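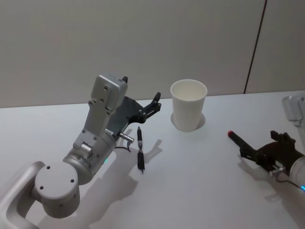
Signe Nørgaard has put the case against household robots in one sentence: a machine that needs a clear table is of no use to people whose tables are never clear. The objection comes up in most discussions of chore automation, the use of robots for the small jobs of homes, offices and workshops. It is aimed at a real gap. Robots have worked in factories for decades, but nearly all of that work is done on parts that arrive in the same place, facing the same way. A kitchen or a desk offers no such help.

Chore automation is usually split into single-purpose and general-purpose machines. Single-purpose machines include robot vacuums, lawn mowers and window cleaners. They are sold widely and do one job on one kind of surface. General-purpose machines have one or two arms with grippers and are meant to take on many jobs in turn. They are found mostly in laboratories and trial sites.

Tidying a desk

Desk tidying is a common starting task for two-armed robots. The usual form is to put pens and markers into a cup. An adult does this without looking closely. A robot has to find each object, decide which arm should take it, close the fingers at a workable point on the barrel, lift, turn the object upright and let go over an opening not much wider than the gripper itself.

Each step has its own ways of failing. Thin objects lie close to the table, so the fingers have to come down almost to the surface without striking it. A round barrel can roll when touched. A pen held too near one end swings when it is lifted. A paper cup adds another problem, as it weighs little and can be knocked over by the object being put into it. 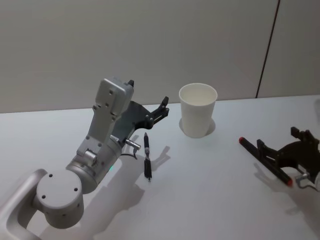 The choice of arm matters more than it may seem. When two arms share a table, the simplest rule is that each takes whatever lies nearest to it. The rule breaks down when both need the same cup, and one then has to wait. Early systems handled this by moving one arm at a time, which is safe but slow. Later ones plan both paths together and slow one arm down instead of stopping it.

The Clanow trial

Clanow, a maker of bench-top arms, ran a desk-tidying trial with the software firm Gretano. The system was trained on 4000 recorded runs in which a person guided the arms by hand or by remote control. Half of these, 2000 runs, used pens and markers. The rest used cutlery, bottle caps and folded cloths.

The pen and marker work gave the best results. Cloths gave the worst, and the cloth tests were dropped before the trial ended. Cutlery fell in between: forks were picked up well from a plain surface but badly from a pile. Bernice Kwofie, who wrote the trial report, argued that the figures for pens should not be read as figures for tidying in general. The objects were few, the table was plain and the light did not change. She also noted that an operator reset the table after every run -- a chore in itself, and one that the system could not do.

Time was the other weak point. The report gave 16 seconds as the median for placing a single marker, measured from the first arm movement to the release. A person doing the same thing took less than two.
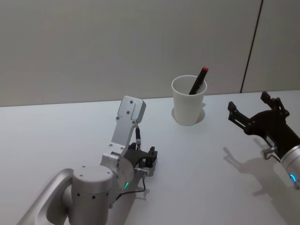

Speed is often left out of public demonstrations, where video may be played faster than it was recorded. It matters less in a home than in a workshop. A robot that clears a table overnight can be slow and still be useful, provided it does not drop things. On a shop floor the same robot would hold up the next person in line, and a wage is being paid while it works.

Shop-floor use

Small workshops have been quicker than households to take up two-armed robots, chiefly for sorting and kitting. Kitting means gathering the parts for one job into one tray. The hardware distributor Skov used a pair of arms for this at a single packing bench and kept them on after the trial period. The work suited them. Trays were always the same, parts came from a fixed set of bins, and a worker at the next bench could step in when the arms stopped.

Skov's staff reported stops of two kinds. Some were failed grips, which the system noticed and tried again. Others were cases in which it took a failed grip for a good one and went on with empty fingers. The second kind was less frequent but cost more, as the tray had to be checked by hand.

Remaining problems

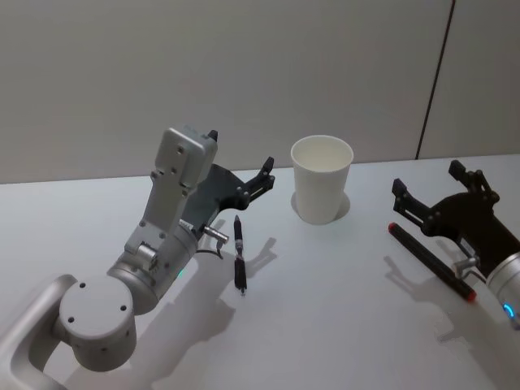

Most researchers now treat the single grip as a smaller problem than the order of work. A robot must decide what to pick up first, and what counts as finished. With a pen lying near one arm, a marker near the other and an empty cup between them, either object can go first and the result is the same. Real clutter is seldom so even-handed. A mug may stand on a letter, or a charging cable may run under a plate, and moving the wrong thing first makes the job harder.

Judgment about belongings is also unsolved. A system can be told that pens go in the cup, but a pen left on an open notebook may have been left there on purpose. Kindisen, which develops software for home robots, deals with this by having the machine leave alone any object it has not been shown. The method avoids some mistakes -- and leaves a good deal of the mess where it was.

Cost remains a barrier to home use, as do noise, the space taken up by fixed arms and the need to keep children and pets out of reach while they move. Kindisen has tested its software in nine homes, with an operator on call during each session. It has not given a date for use without one.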